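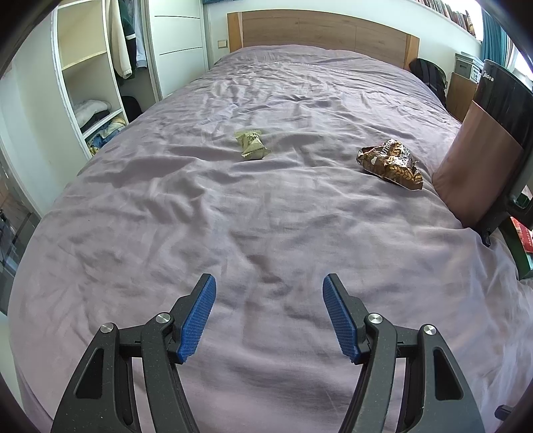
Attachment 1: jaws open over the bed, candy on the left, snack packet farther right.

Ticket 247 – Hand-held demos: small item missed, large item fine
Project: Lunde pick-and-place, household set
Opened: May 2018
Status: open (was closed, reopened by reporter)
Priority: normal

Reported problem

The policy trained on our hand-held gripper demos picks up the big foil packet most of the time and misses the candy most of the time. It goes to the right neighborhood, closes early, and comes up with a pinch of bedsheet. The same thing happens on both arms at Siltport. The people on the Prellex side say the demos are good and we need more of them. I would like to see some evidence for that before anyone spends another week squeezing a trigger over a mattress.

What the release notes say

Prellex 9 is supposed to "handle soft surfaces out of the box." I have read the notes twice and can't find what was changed to make that true. The change list mentions a new export format and a faster viewer. If there is a soft surface setting, please tell me where it is.

Steps tried so far

1. Retrained from scratch with the same demos. Same misses. The loss curve looks lovely, for whatever that is worth.

2. Replayed the recorded hand path on the arm with no policy at all. The path was followed well enough, but the fingertips ended up higher than they did in the demo. That points at the tool offset, or at the time lag between the camera and the jaw width reading. I can't tell which from replay alone.

3. Redid the Zernus calibration. The report said PASS. It also said PASS in February when the jaw width was being logged backwards, so I am not giving it much weight.

4. Swapped the pads. No change. I didn't expect one. Somebody asked for it in the comments and now it is done.

5. Moved the same two items to a hard tabletop. Candy pickups got a lot better. This is the only result so far that I would call informative.

Comment from support

Have you considered adding demos with more variety in the background? A plain surface would also help to confirm the tracking.

Reply

Background variety is not what I'd worry about. Look at the attachment. There is an open wardrobe with clothes in it, a row of books along the ledge, and a Midea appliance leaning on the side of the bed. Tracking has plenty to hold on to. What it may not like is the sheet, which is creased all over and can shift when a person presses on it. The demonstrator feels the fabric give and pushes a little farther without thinking. None of that feel gets recorded. We log pose, jaw width and video, then act surprised when the arm stops short.

The candy is also much smaller than the packet, so the same height error that costs nothing on one loses the other. I think that explains the numbers better than "not enough demos" does, but I haven't proved it.

Next steps

– Record one short batch on the bed with the fingertips pushed clearly into the sheet before closing, candy only. Keep it separate from the old set.

– Measure the lag between jaw width and video with a sharp open-close at the start of each clip. The 2 clips where this was done by accident don't agree with each other.

– Drive the arm by remote control on the same sheet and log the final height. If a person steering the arm stops at the demo height and still gets the candy, my theory is wrong and I will say so here.

– Leave the training settings alone until all of the above is done.

Please don't close this again on the strength of a packet video. The packet was never the problem.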